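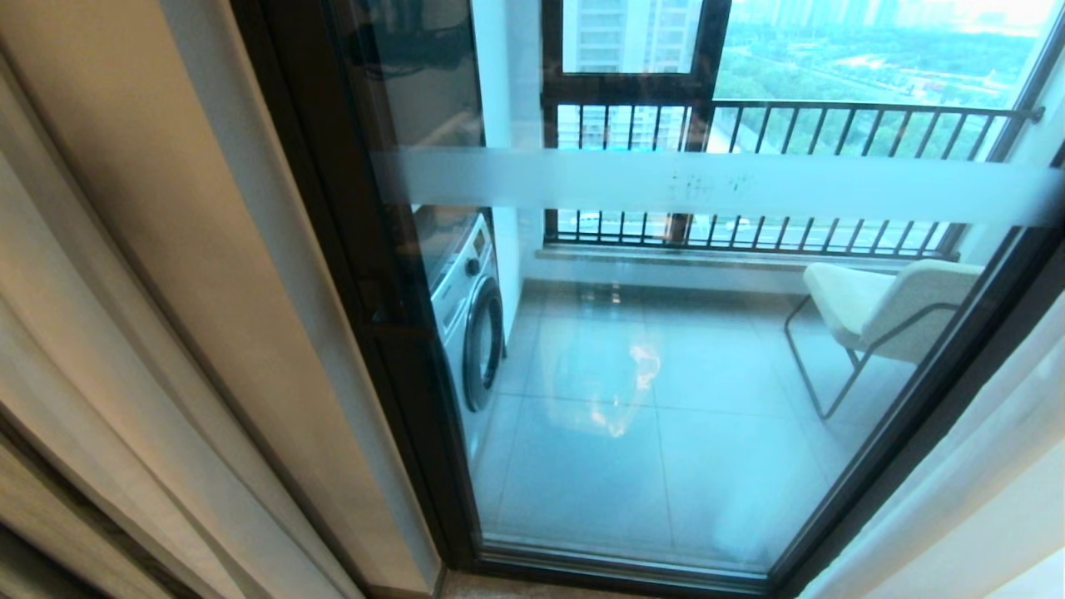 Sliding door to the balcony, washing machine on the other side

Saw a home robot demo, should I believe it?
Posted 2020-01-04 in Home Automation

I went to an open day Ciltness held in a show apartment. The pitch was a robot that does the laundry. The washer is out on the balcony, behind a big glass slider with a frosted strip across it, so the robot has to get through the door first. In 2 hours I saw plenty of talking and one attempt at the door. The rep said it has done the full trip 900 times but had no log to show me. When I asked who was steering, I got "it's a mix." They want a deposit by July. Has anyone here been to one of these and seen a whole load go in?
– Balaskas fan

Efthymia Fragkou
I'd keep the deposit. "It's a mix" can mean a person with a headset in the next room doing all of it. Ask them three things: who is driving, what happens if you move the basket, and can you pick the moment it starts. I asked the same at a Cikis demo and they wouldn't let me touch anything.

The door is a fair test, I'll give them that. Glass is hard for a lot of depth sensors, they look straight through it or pick up the reflection. A frosted band gives the robot something to find, so I would want to see it on a plain door too. Also check the threshold strip. A low wheeled base can get stuck on less than you'd think – mine at work does. And one good run tells you very little. Ask for ten in a row with you standing there.

doneo_user29
my cousin went and said it was cool. just buy a dryer

Tamsin R.
Get the refund terms in writing before you pay anything. The sheet I was handed said "deposit" at the top and "reservation fee" further down, and the fee was the part you don't get back.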